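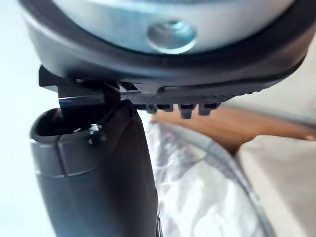
What happens to the people in a workplace when part of their daily work is handed to a machine?

Most of them stay, and the content of their day changes. The tasks that repeat are reduced, and the tasks that call for judgment take up a larger share of the shift. How well this goes depends mainly on how early staff are told and how much they are asked.

Speaker notes: Automation in Residential Housekeeping
Session two, after the morning break. Allow 40 minutes including questions.

Opening remarks

Thank the hosts. State that this talk concerns housekeeping and linen work at Valla, which operates furnished residences for long-stay guests. The equipment partner is Okow. The training plan was prepared with Nomura.

Remind the audience that the speaker represents the operations office and will not be taking questions on price.

The work before the change

Valla handles some 1260 garments and linen items at its main residence in an ordinary week. Sorting, gathering and carrying were done by hand by attendants who also cleaned rooms and answered guest requests. In the January staff survey, attendants named bending and lifting as the hardest part of the shift. Interruptions came second. 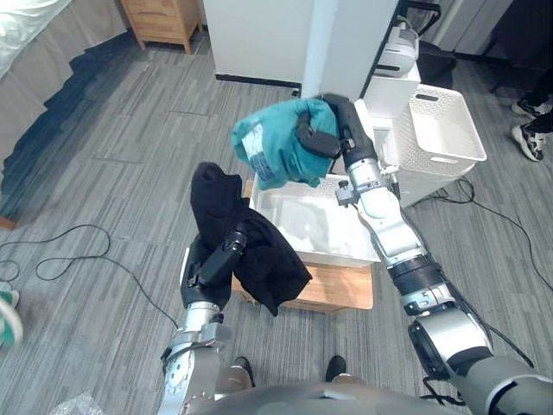 Clothing is a difficult material to automate. A box keeps its shape when it is lifted. A shirt does not, and no two shirts fall the same way. For this reason the operations office began with a narrow task, placing garments into a container, and left folding and pressing with the attendants.

Pause here. Ask how many in the room have introduced new equipment in the past year.

What changed for attendants

A new duty was added to the job description: cell attendant. The person in this role prepares the area, watches the work, stops the machine when needed and records the reason. Attendants rotate through the role so that the knowledge does not rest with one employee. Pay grade was reviewed before the rotation began, and the duty now carries a supplement.

Supervisors also had to adjust. The former daily target of 300 items per attendant was withdrawn, as it no longer measured anything useful. Supervisors now review the stop records with the team at the end of each shift. Several found this uncomfortable at first, and two further coaching sessions were arranged.

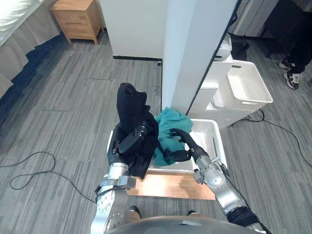

Concerns raised by staff should be reported plainly. Attendants asked whether hours would be cut. The written commitment is that no hours will be reduced during the trial, and that any later change will be discussed with employees in advance. They also asked who may view recordings made during the work. Access is limited to the project team, and recordings are not used in performance reviews.

Next steps

The Arnine residence will join the trial once its attendants have completed training. Copies of the job description and the stop record form are available at the registration desk.

Invite questions. If time is short, take those on scheduling first.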